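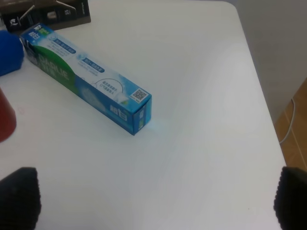 Cell 2 notebook, February, started 9:20

Going through the draft house rules for tabletop pick work before they get pinned up at Workville. Manuela Rizzi wants comments by lunch. Notes as I go, rule numbers from her draft.

Rule 1, object placement. Draft says "place items within reach." Too loose. I'd write: no item closer than 40 mm to the table edge, measured from the nearest corner of the item. The rounded corners need their own line, because people measure to where the corner would be if it were square. Manuela agrees, will reword.

Rule 2, neighbors. The toothpaste carton has the blue fuzzy thing touching its upper end. Under the draft that is allowed. I think contact between items should be allowed but written in the log as "touching," so whoever reviews a bad grasp can sort on it. Zabala already does it that way and their sheets are easier to read than ours.

Rule 3, cartons. Long boxes lying at an angle: close across the short side, near the middle, never on the end flaps. Fingers stay off any printed code if the item gets scanned later. The toothpaste box has its QR code near one end of the top face, so a middle grasp clears it anyway.

Rule 4, cables. There's a thin white cable across the floor past the table. Draft has nothing about floors at all. Added: cables in a walkway get taped or covered before the arm is enabled. Ask Rellon what cover they use.

Rule 5, glare. White glossy top picks up streaks from the lights. Proposed a matte mat as optional. Manuela would rather fix the lights. Left open.

Rule 6, finger pads. Draft: inspect every 4,000 cycles. Fine as a replacement check, too long for wiping. I wrote in a wipe at the start of each shift. Counter reads 736 since the last pad change.

Rule 7, speed with someone at the table. Keep the 20 percent cap. No change.

Still to do: send the marked copy to Manuela, ask Prevetti for the current pad drawing, fix the typo in the title of Rule 3.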